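Rurncombe Table Clearing
Data card and collection rules

Maintainer: Attila Szűcs
Last revised: July 5, 2024
Release: 5

Summary

Rurncombe Table Clearing is a set of teleoperated episodes in which a two-arm robot clears litter and small packaging from a table. It was collected by Sirkeck for training and testing manipulation policies. The release has 975 episodes. Of these, 167 are held out for testing and should not be used for training or for picking hyperparameters.

This card covers what is in the data and the rules operators worked under. If you plan to add episodes of your own, read the collection rules first. Episodes that break them are turned down at review, even when the task itself went fine.

Contents of an episode

Each episode is one folder. It holds the head camera video, one video per wrist, joint positions and gripper openings for both arms, the operator commands, a short text instruction, and a metadata file. All streams share one clock. The metadata file gives the station name, an operator code, the object list, the outcome label and any review notes.

Station names are Jakab and Trokwood. The two differ in lighting and floor, so please report results for each one separately as well as together.

Objects

Objects are ordinary table litter: paper cups, balled-up paper, foil bags, napkins, small cartons. No glass, no blades, no open liquids, no batteries. Food packaging has to be emptied and wiped before it goes on the table. Soft items such as foil and paper are replaced when they tear, and the replacement does not need to match the old one in shape.

Set the objects down by hand without lining them up. Do not put anything where neither arm can get to it. An object may sit close to an edge, and these placements are wanted, but it must be at rest before recording starts.

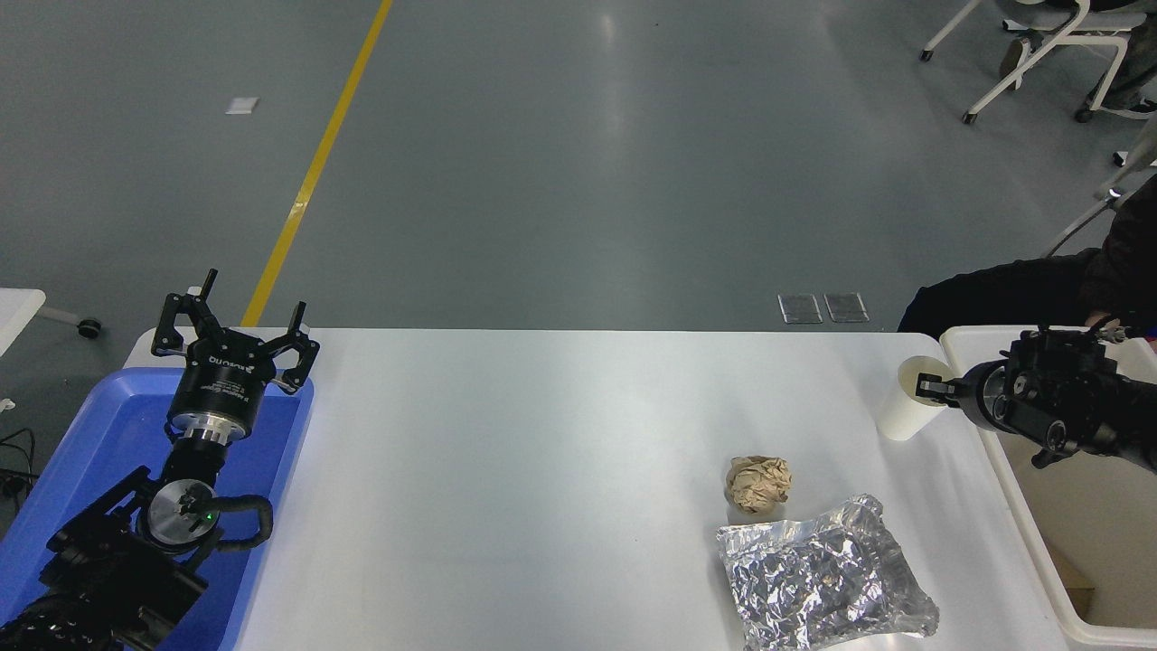
Head camera view: right gripper at a paper cup, with crumpled paper and a foil bag still on the table.

Collection rules

1. Before the first episode of a shift, move each arm slowly through its full range with the table clear. Check that cables and hoses follow the arm without pulling tight. Test the emergency stop on both arms and sign the station sheet.

2. One operator drives and one person is the station second. The second can reach the stop at all times and does nothing else while the arms are moving. The second does not have to be on camera.

3. Hands stay off the tabletop while the arms are enabled. If an object has to be moved by hand, pause the arms, say "paused" out loud, and wait for the operator to repeat it. The same goes for emptying or swapping a bin.

4. Anyone stepping up to the station for any reason tells the second first. Visitors stay back until the arms are disabled.

5. Arm speed stays at the collection setting. Do not raise it to make up time at the end of a shift.

6. Use whichever arm is closer to the object. The other arm may hold still in any pose that keeps clear of the work. It does not need to return home between picks.

7. Grip cups by the side with light pressure. A dented cup is acceptable. A crushed cup is acceptable too, but has to be noted.

8. If an object falls to the floor, keep recording, finish the rest of the table, and label the episode "partial." Do not pick it up until the arms are disabled.

9. If the two arms touch each other, stop, end the episode and label it "contact." These episodes are kept in a separate folder and are not counted in the totals above.

10. Do not stage mistakes. A missed grasp followed by a second try is useful data when it comes up in normal work. Asking operators to miss on purpose gave us odd-looking motion in April, and those episodes were pulled.

Outcome labels

success: every listed object ended up in a bin.
partial: at least one listed object ended up in a bin, and at least one did not.
fail: no listed object ended up in a bin.
contact: arm-to-arm contact, whatever else happened.

The operator picks the label right after the episode. A reviewer who was not at the station then watches the video and confirms or changes it. When the two disagree, both labels are kept in the metadata and the reviewer's label is used for the splits.

Review

Reviewers check the label, the object list, the clock alignment and the safety rules. A breach of rule 2, 3 or 4 removes the episode from the release and goes to the station lead the same day. Other breaches are noted and the episode may stay in.

We also drew 100 episodes from the training split for a second full review by a different person. Label changes from that pass are listed in the changes file.

People in the video

People can come into view at the head camera. Everyone who works at a station signs a consent form that covers release of the video. Faces are blurred before release. Clothing, arms and hands are left as recorded. If you find a face that was missed, send the episode ID to the maintainer and do not repost the clip. Do not try to identify operators from the video or match operator codes to names.

Known limits

Floors and background furniture vary little within a station, and a policy may learn to lean on them. Shiny foil causes bright spots in the wrist videos that can hide the object edge. The text instructions were written by a small team and repeat the same verbs. There are no transparent objects, so nothing here says how a policy will do with clear plastic.

The data does not show that any policy trained on it is safe to run near people. Do your own risk assessment for your own robot and room. The rules above were written for a driven robot with a second person on the stop, and they are not enough for autonomous runs.

Adding episodes

Send a sample of 5 episodes before recording a full batch, along with your station sheet and a note of any rule you could not follow. Attila Szűcs replies with review notes. Keep raw recordings until the batch is accepted, including the ones you expect to be rejected. Batches that arrive without station sheets are returned unread.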